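Chess corner - the club table in pictures

Hello again, and welcome to the July 2019 page! I said I'd put up something about the chess side of things at Pondavano, our little games club over the bakery, and I've finally sat down with a pot of tea and done it. For newer visitors, we started as a card evening and the chess rather crept in. Now it's what most people come up the stairs for (that and the cheese pastries from Güneş downstairs, let's be fair).

I'm not a strong player, by the way. I learned as a grown-up, from a library book with half the diagrams coloured in by somebody's child, and I still have to think hard about which way a knight goes when I'm tired. So please don't expect any clever analysis on this page.

What I do love is an endgame with hardly anything left. Give me a rook and a couple of pawns and I'm happy for the whole evening. You can see every piece at once, you can try a move, put it back, try another, and there isn't a queen lurking in the corner waiting to ruin your night.

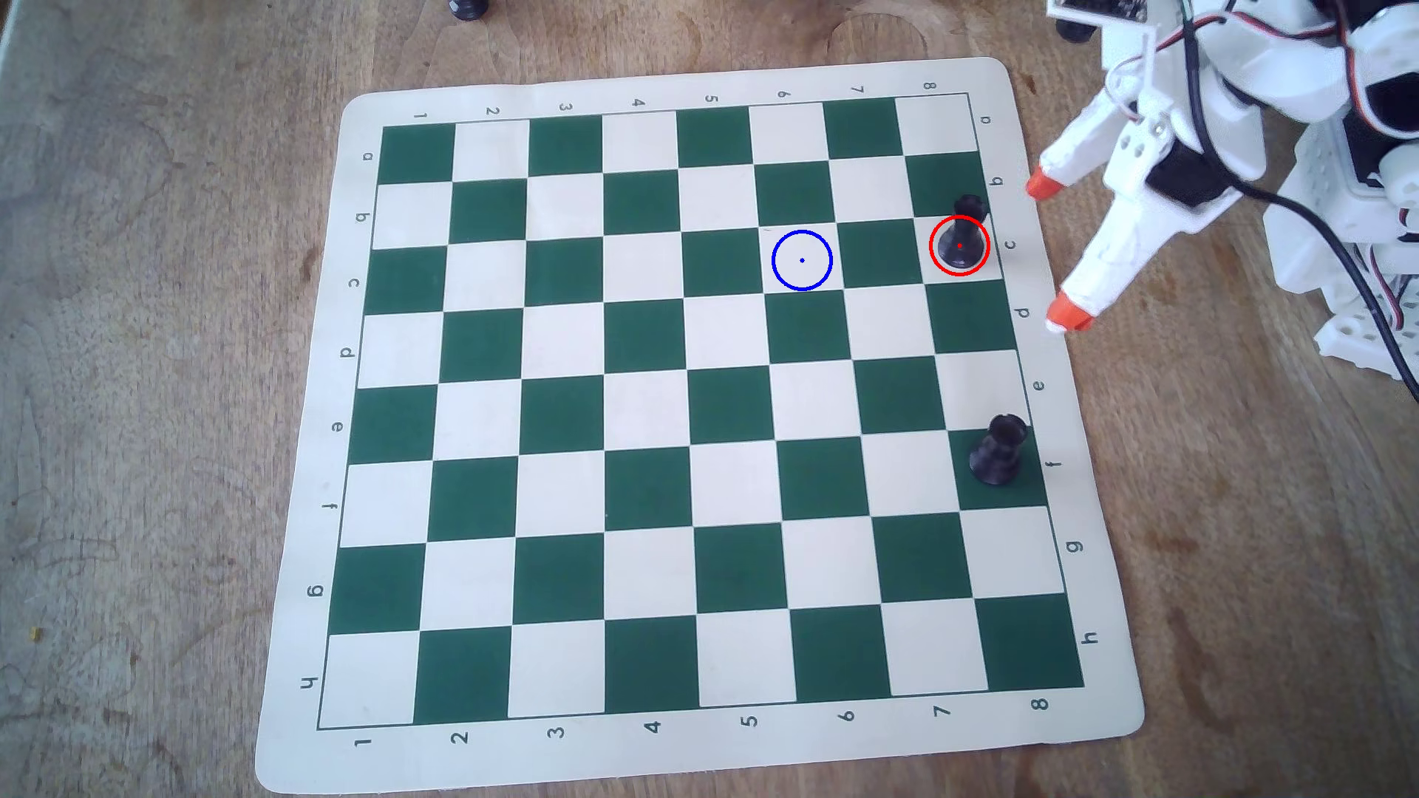 Roll-up boards are what I'd tell any beginner to buy, and I'll keep saying it until people stop asking me about the fancy folding ones. They go in a tote bag, they wipe clean, and if you get one with the letters and numbers printed round the border you can follow a game out of a book without counting squares on your fingers. I did that for 2 years and I don't recommend it! Green and cream is my favourite pairing too - much kinder on the eyes than black and white when you've been staring at it since teatime.

If yours has been rolled up tight all winter and won't lie flat, roll it the other way for 10 minutes before you play. A heavy book on each end does the job as well. Please don't iron it. I know somebody who ironed one, and I'm afraid it was me.

For pieces, go for the plain club sort with a good weight in the base. I had a very pretty set from Jallix, a shop I used to pass on my way to work, and the pawns fell over every time a bus went by. I've since swapped it for a plainer one from the Dornano market stall, which came with 3 spare pawns in a little drawstring bag, and I've already needed all of them.

We're having a beginners' evening in August, with short games, 10 minutes each side, and no shouting at the clock. Bring a board if you've got one and borrow one of ours if you haven't. Pastries are first come, first served, so I'd get there early.

Back to the gallery index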